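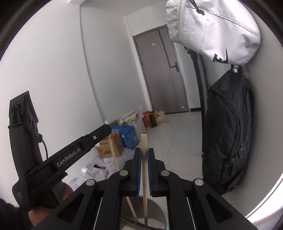 **3. Small wooden items in the household food waste stream**

*Figure 2. Wooden stick of squared section, with blunt upper end and narrower lower part.*

The separate collection of food waste in Grindness, Tretlow and Conham covers 3,461 households, and all the material goes to the same composting site, which is operated by Poduval. The acceptance rules of the three towns were written at different times and they do not say the same thing about wood. In Grindness the leaflet permits "untreated wood in small pieces". In Tretlow wood is not mentioned at all. In Conham it is listed among the things to be kept out, together with bones and shells. A resident who moves from one town to another therefore has to learn a new rule for the same stick, although the stick finishes in the same heap.

By small wooden items we mean objects of food service that are made of solid wood and thrown away with the meal: chopsticks, stirrers, skewers, ice-cream sticks, and forks and spoons of the takeaway type (an item of the first kind of shape is shown in Figure 2). We leave out bamboo, which behaves differently in the screen and which we could not always separate from wood by eye when the surface was dirty. We also leave out matches and toothpicks. They are too small to be held back and they pass with the finished compost.

Earlier work on this fraction is limited. Most composition studies put these objects under "other organic" or "other combustible", and it is not possible to take them out again from the published tables. The reason is understandable, as the mass is small. For the operator of a composting site, however, the mass is a poor measure of the trouble. A long thin object turns upright in a drum screen and goes through a hole which would stop a stone of the same weight. It then appears in the final product, where the customer sees it and sends the load back. The complaints book of the site, which we were allowed to read, contains more remarks on sticks than on glass.

**3.1 Sampling**

Sampling began in June 2021 and was repeated in December, so that one warm and one cold period are included. On each occasion loads were taken from every town in proportion to the number of households served. The total mass sorted by hand was 884 kg. Bags were opened on a table covered with a plastic sheet, liquids were allowed to drain, and the wooden items were picked out before the other categories. We chose this order after a first trial in which sticks were broken during the sorting of the peelings and were difficult to assign afterwards.

Each item was brushed, but it was not washed. Washing would remove grease and starch, and these residues have an influence on the first days of decomposition. Broken items were recorded separately and were not put back together, even when two halves clearly belonged to each other. Items with visible paint, varnish or a paper sleeve were kept as a group of their own.

**3.2 Behaviour in the windrow**

For the decomposition test, 800 items were placed in net bags and buried in the middle of an active windrow. The windrow was turned according to the normal plan of the site. The bags were taken out before each turning and put back at the same depth, which was not always easy in wet weather – two bags were torn by the loader and their content is excluded from the results.

Softening started at the ends, where the fibres are cut across, and moved slowly to the middle. Items with a sharp point lost the point early. The flat items, for example spoons and stirrers, split along the grain and were then too thin to be held by the net, so that the loss of mass for this group is probably overestimated. Thicker squared items kept their form for longer than we expected. They became dark and could be bent, but they were still recognisable as sticks when the rest of the kitchen material had disappeared. Operators told us the same thing from their own experience.

The mesh of the fine screen at the site is 8 mm. Any whole stick with a smaller cross-section can pass in the lengthwise direction, and whether it does depends on the speed of the drum and on the moisture of the load. With a dry load the sticks tend to lie flat and travel to the end with the oversize fraction. With a moist load they are carried up inside lumps, and when the lump breaks they fall in any position.

**3.3 Consequences for the acceptance rules**

From the results it does not follow that wood should be refused. The oversize fraction is returned to the beginning of the process, and a second passage was sufficient for most items. It is more useful, in our opinion, to ask residents to break the sticks once before they put them in the caddy. A short piece still passes the screen, but it has one more open end on each side of the break and it softens faster. The wording of the three leaflets is compared in Section 4, together with the answers from the doorstep survey.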